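4.2 Bank repair along the Utstead drain

The second stretch we studied was the open drain that runs behind the market at Utstead and meets the river at Terkton. It gave us by far the richest set of records in the project, and it changed how we think about small repairs. The drain is lined with short panels, and its banks had slumped in several places after the spring floods. Repair gangs worked along it from the downstream end, closing one short section at a time with sandbags and a pump.

We expected the weather to explain most of the delay. Rain did stop work often, and the site diaries are full of it, but the diaries also show long dry spells in which very little was done. Chiến Chu, who read all 2,838 diary entries and coded each one by cause, found that waiting for access came up again and again. Lorries could not reach the bank while the market was trading, so stone had to be tipped at the road end and barrowed down. Once the gangs began deliveries at 5 in the morning, the same crew closed a section in 7 working days. We were delighted by this result, which cost the drainage office no more than a change to the gate hours!

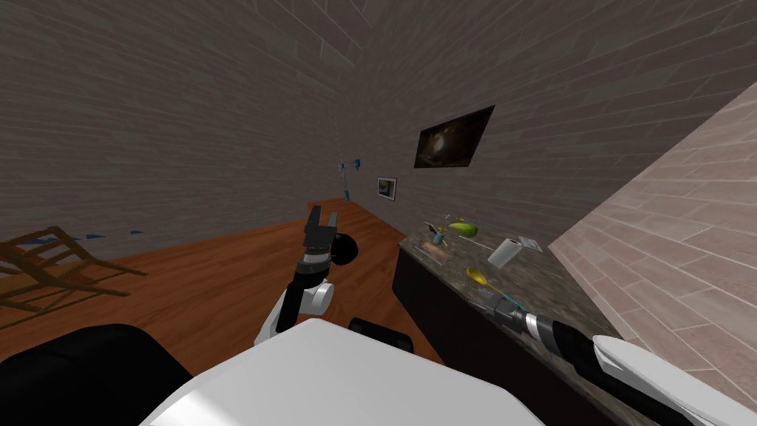 Figure 6. Simulated room with a two-armed robot; the right arm reaches towards a kitchen countertop.

The diaries also let us follow how the water behaved while each section was shut. Residents upstream had worried that the sandbags would push water back into the lanes, and the office had worried about the same thing. Gauge boards were fixed at both ends of the drain and read morning and evening by people living nearby. Their readings are a wonderful source. They are written in many hands, sometimes with notes on smells, ducks or blocked grates, and they agree closely with the office's own gauge at the Doãn sluice.

Water did rise behind the bags, but it stayed below the top of the lining on every day for which we have a reading. The one worrying evening, in September, came

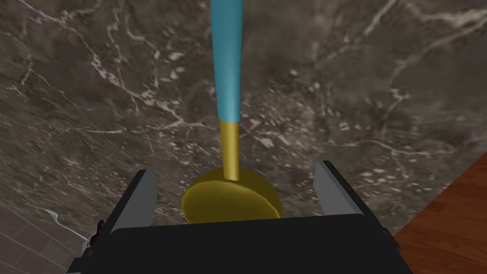
after a grate further up had filled with leaves and then cleared all at once. The level at the upper board jumped, held for an hour, and fell back by dusk. The pump was running throughout. We take this as good evidence that a short closure is safe on a drain of this size if the grates above it are kept clear, and we would love to see the same boards put up elsewhere.
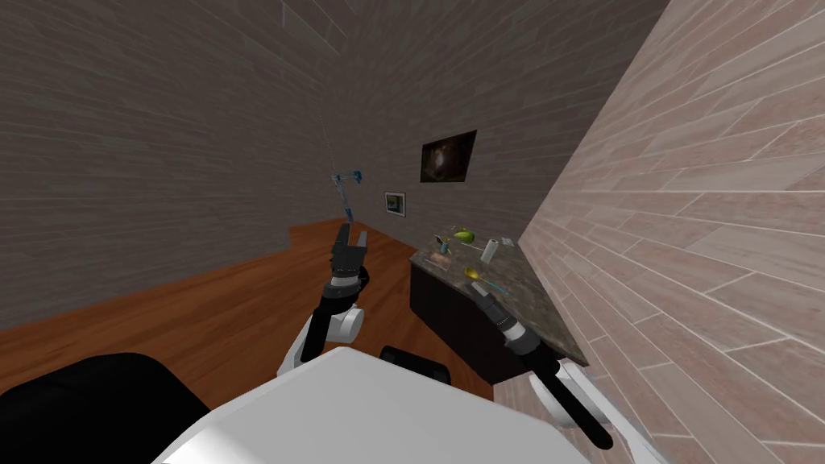
Figure 7. Simulated narrow room with wood-grain walls; both robot arms extend towards a counter with a speckled top.

Costs are harder to compare. The Tundura pumps were hired by the week and the sandbags came from store, so neither appears against a single section in the accounts. What we can say is that 164 panels were reset and only a handful had to be replaced. Most of the old panels were sound, and had leaned over when the soil behind them washed out. Packing that soil properly took longer than lifting the panel, and the gangs who took their time over it had fewer call-backs in the following wet season. The office has 2,000 more panels of the same pattern on its other drains, many of them leaning in the same way, and section 5 looks at which of those might be treated first.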